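Lavelia Home Forum > Furniture and Repairs > Drawer under a curved top sticks in winter

Page 1 of 1

eetu_h
Posted 2022-01-07

Hello to all. I have a small table with a curved top and one wooden drawer under it. In summer the drawer is perfect. Now it stops halfway and I must lift it a little to make it go. I would like to ask for advice before I take sandpaper to it.
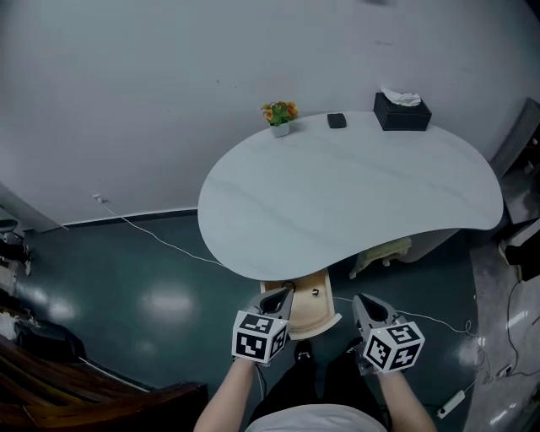 I bought the table second hand in September and paid 255 for it, so I don't want to ruin it. The seller told me it came from a small shop in Etcombe, but I have no papers. The runners are wood on wood, no metal. I have tried a candle on the runners and it helped for two days, then it was the same again.

My questions are these. Should I sand the sides of the drawer, or the runners? And is it normal that it is worse in the cold season? I always thought wood becomes smaller in winter, because the heating makes the air dry.

Eetu Hirvonen

meifang.t
You are right about heating and dry air, but it depends on the house. Mine is an old house with poor heating in the back rooms, and there the winter is the damp season. All my drawers are stuck from November until spring. Do you have a humidity meter? They are cheap. Please measure before you sand anything. What you take away will not grow back, and next summer you will have a drawer that rattles.

Lenni Harju
I don't agree with the waiting. I have repaired drawers for many years and in most cases the reason is wear and not humidity. The bottom edge of the drawer side gets worn at the back, so the drawer tips down when you pull it. Then the front part of the side rubs up against the frame. Eetu writes that he must lift it a little, and for me this is a clear sign. Take the drawer out, turn it over and put a straight ruler along the bottom edges. If you see light under the ruler, you have the answer.

The repair is to glue a thin strip of hard wood on the worn edge and plane it flat. One evening of work.

meifang.t
Lenni, it was perfect in summer, he says so. Wear does not come in one autumn.

Lenni Harju
He has had it only since September, so how does he know about the summer?

eetu_h
This is a fair question, sorry. I wrote "summer" but I meant the first warm weeks after I bought it. My English is sometimes too general.

Sihan X.
I want to add something about the candle. A normal candle is often too soft and it collects dust, then you get a grey paste that makes more friction than before. I clean the runners with a dry cloth and very fine paper first, and then I use hard furniture wax. I have the one from Sjöberg, but any hard wax will do. Rub it in, wait one hour, polish. Please do not use cooking oil, I did this as a student and the drawer had a smell for years.

tiina_hyv
Also check what is in the drawer and at the back of it! With mine, a pen had fallen behind and it stopped the drawer at exactly the same place every time. I had already ordered new runners from Prilix when I found it.

And is the table standing straight? If the floor is not level, the frame can twist a little and the drawer will jam on one side only. A piece of folded card under one leg is free to try.

eetu_h
Thank you all, I did some homework.

Nothing behind the drawer. The floor is not level, Tiina is right, but card under the leg made no difference that I could feel. Then I used the ruler as Lenni explained. On the left side there is light under it for the last 166 mm. On the right side it is almost flat.

I have also ordered a humidity meter so that Meifang will not be angry with me.

Lenni Harju
Left side worn, there you are. Strip of beech or oak, wood glue, clamps overnight. Do both sides so it sits even.

meifang.t
I am not angry :) But I would still do the wax first and look again in spring. If the left side is worn by so little, the wax may be enough. Glue is for when you are sure.

Sihan X.
I am with Meifang on this. Wax costs little and you can still glue later, only clean the wax off very well first, or the glue will not hold.

Lenni Harju
That last point is exactly why I would not wax first. But it is his drawer.

eetu_h
I will wax only the right side and the guides, and leave the left bottom edge clean in case I glue it. I hope this is acceptable to both parties. When the meter comes I will write the numbers here.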